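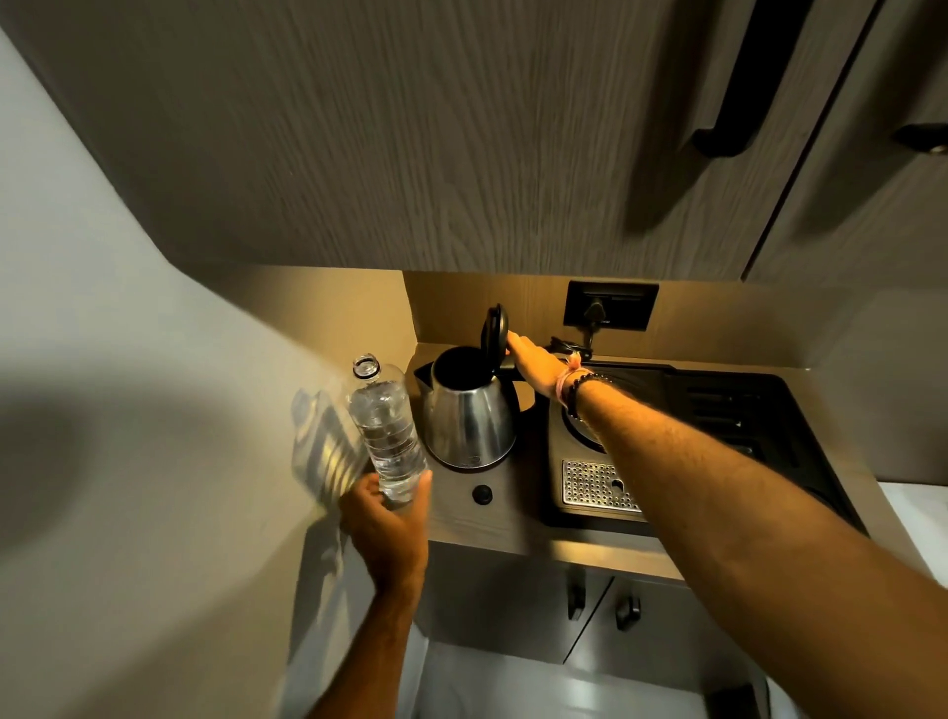

Bundeo for Young Readers – Issue 5, page 3

Why does water boil?

Maybe somebody in your home makes tea every day. First there is water, then there is a noise, then there is a cloud in the kitchen. What happens inside the kettle?

Water is made of very, very small parts. We call them molecules. You cannot see them, even with a good magnifying glass. They are never still. In cool water they move slowly and stay close to each other, like children holding hands in a crowded hallway.

An electric kettle has a heating part at the bottom. When it gets hot, it gives its energy to the water, and the molecules move faster and faster. After some time many of them have so much energy that they let go of their neighbors. Now they are a gas. This gas is called water vapor.

First you see tiny bubbles on the bottom and the walls. These are mostly air that was hiding in the water! The big bubbles come later, and they are full of water vapor. When big bubbles rise to the top and break all the time, the water is boiling.

Why is the kettle noisy before it boils? The first vapor bubbles go up into cooler water and collapse there. Each one makes a little sound, and together they make a loud one. When all the water is hot, the kettle becomes more quiet – listen for it next time.

On a high mountain the air presses less on the water, so it boils sooner. Duván Villanueva, who wrote this page, grew up in a town 2601 meters above the sea. His grandmother cooked her beans for half the day, because boiling water there is less hot than at the beach.

Be careful: steam can burn your skin very badly. Ask an adult to use the kettle, and keep your face and hands away from the spout.

Words to learn
Molecule – a very small part of water or another material
Vapor – water in the form of a gas

Next page: Where do clouds come from?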